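Subject: Re: [elton-residents] Snack bags for the September do
From: Rowena Aquino
To: elton-residents

Brayan Bermúdez wrote:
> Can whoever is doing the snacks please say what is going in the bags
> and what sort of bag it is? Last year's were plastic and mine split on
> the stairs. Also I was told 44 bags and Ching-wen says 27. Which?
> Brayan

Brayan, your stairs are remembered. We were finding raisins until Easter.

It's 27. The 44 was Pak-hei counting households, including the ones who have never come to anything and the flat that is a meter cupboard.

Bags are paper this time, the brown kind with twisted paper handles. They arrive folded flat and sulk about being opened, so please put a hand right down inside and push the corners out before anything goes in. A few creases are fine. It's a bag of crisps, we aren't entering it for anything.

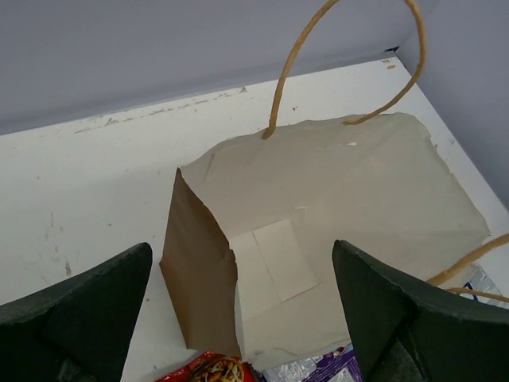 Mind the handles too. If you pick the bag up by one of them it tips, and then you are Brayan.

As for contents, Hsiu-ying went to Cheng's with the kitty and a free hand, which explains the colours. Lay out one bag's worth on the table first, flat, then fill from that. Last year we filled straight from the box and one child got five of the same thing, while another got a napkin. Big packets go in first and small ones on top. Anyone with allergies in the house should read the backs before they start eating, and I'd sooner you did it at the table than rang me at eleven at night.

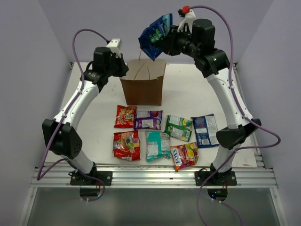

Please don't swap things between bags because your own child dislikes purple. I know who did it. So does Ching-wen.

Packing starts at half past six in the Plendum Room, and the key is with Pak-hei, who will want it back by nine and will stand there until he gets it. Bring a marker pen for the names if you own one that works. The box of 300 labels turned up behind the urn, so we have labels until roughly the end of time.

Rowena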